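Notebook 2, p. 124
August 30, 2022
Pigment fading, Harnis window boards

Status

Boards from the Harnis south window came down this morning after 244 days. Asif Sethi cut them loose and I logged them on the bench under the D65 tubes. Dark controls came out of the drawer at the same time so that both sets were at room temperature before reading.

Each board carries the same set of paints: two reds, a violet, three greens, a yellow, and the gray reference strip. Binder is the acrylic from the Porkell order. The older alkyd set is still up and stays there until December.

Instrument

Spectro warmed up for 25 minutes. White tile and black trap both within limits. The green check tile read slightly high on b*, same direction as last time. Cleaned the tile with lens tissue and repeated, no change. Hubert thinks the tile itself has drifted. I would sooner suspect the aperture ring, which has a nick on the inside edge. Not resolved. Same ring used for all readings, so the differences between exposed and control should hold even if the absolute values are off.

Readings

Five readings per patch, instrument lifted and reset between each, mean taken. Color difference is CIEDE2000 against the dark control of the same paint. Full table is in the shared folder under Harnis south.

Reds: the quinacridone has hardly moved. The naphthol has lost chroma and gone a little toward orange, more so on the upper half of the board. Upper half gets the longer sun, the lintel shades the rest until late morning. I should have masked for this at the start.

Violet: worst of the set, as expected. The dioxazine tint with white is visibly grayer than its control from across the room. The masstone is much better. Tint strength matters more than the pigment maker's rating suggests, and the rating sheet does not state what tint it was done at.

Greens: phthalo stable. The mixed green (phthalo plus the arylide yellow) has shifted blue, which fits with the yellow going first. The pale green is the same mix let down with white and shows the same shift, larger.

Eye check against solid objects

Eugénie Tanguy asked whether the shift in violet and pale green would be noticed by a person who has no control board next to it. Fair question. Flat patches side by side exaggerate small differences. On curved, glossy things the highlights and shadows take over and the eye forgives a lot. A purple eggplant and pale green grapes on a red plate make a reasonable comparison, as all three of our problem hues are there together and the eggplant and the plate are both glossy.

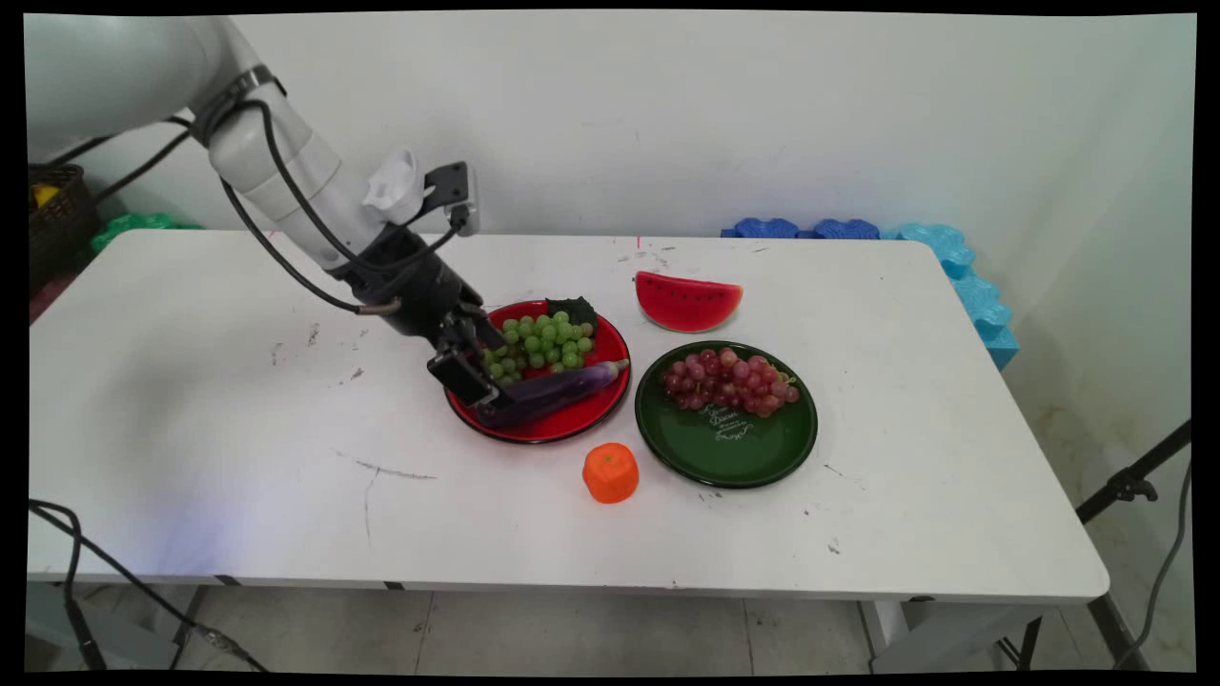 Gloss

Read at 60 degrees only. The 20 degree head is at Irnmont with Luzius Eder and has not come back. Exposed boards are all down against the controls, the violet tint most of all. Some of that is dirt. Wiped one corner of board 2 with deionized water and a cotton pad, let it dry, read again: part of the gloss came back, part did not. The unwiped area is left as it is for Selina Plattner, who wants to look at the surface under the microscope.

To do

Mask the next set top and bottom before hanging.
Ask Drummond for the tint ratio behind their lightfastness figures.
Swap aperture ring and reread the green tile - do this before anything else is measured.
Put the wiped corner on the board map. I marked it on the back in pencil only.
Get the 20 degree head back.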